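April 21, 2021

Bad day with the robot at Jollthorpe. I write it down now, before I forget the order of things.

We were on the cabinet task again, the two doors. The plan was 100 tries before the evening. At try number 3 the left arm did not stop where it should. It kept pushing to the middle, slowly, and the right arm was already there. I heard the motor become louder and I pressed the red button. I think I was late by one second, maybe more.
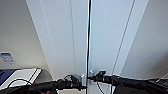 After that I could not clear the fault. The screen gave only the code 1326, and the Weltumier manual has no such number in it -- I read the list two times. I restarted everything and the left arm came back, but its zero position was wrong by a small angle. So it believed it was somewhere else. This frightens me more than the noise did.

I wrote to Cekia and asked if we can lower the force limit until July. They answered that 600 is the normal value and we should keep it. I do not agree. I lowered it anyway and put a note in the log.

Also I was standing too close when it happened. My hand was on the table. Tomorrow I will put tape on the floor and stay behind it, also when I am in a hurry.

Must still order the new cable from Honorato.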